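Gripper loses center on drive carriers after finger swap
Dec 4, 2023, posted by edizon

Cell is a UR arm with a two-finger gripper, pulling blue drive carriers from a server chassis. Since we changed the fingers, the right one touches first and the carrier yaws during extraction. Payload and TCP were re-entered. It was fine for 23 pulls, then the fault came back.

radka_s
Re-entering the TCP won't fix a mechanical offset. Check the finger bracket screws before touching the program. Ours at Stakano backed out after almost 5 shifts.

edizon
Checked, all tight. Wrist view at the carrier, with the drive's circuit board and gold contacts facing the camera:
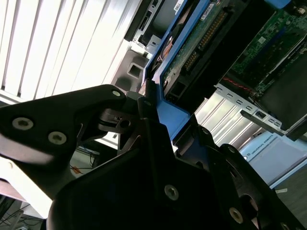
Re-zero procedure, from radka_s, edited by chfung

1. Jog clear of the chassis and open the gripper fully.
2. Loosen both bracket screws on the right finger. Do not remove them.
3. Close on a 5 mm gauge block at low force, then tighten alternately.
4. Reteach the approach point. Leave the retract point alone.

wsyip
Disagree with step 4. If the finger moved, retract is wrong too. Reteach both.

chfung
Retract is relative to approach in his program. Reteaching it adds a second error.

wsyip
Only if the tool frame is unchanged. He said he re-entered it.

edizon
Retract is relative, confirmed. Did steps 1 to 3, now reteaching approach. Will post the yaw figures after the next batch.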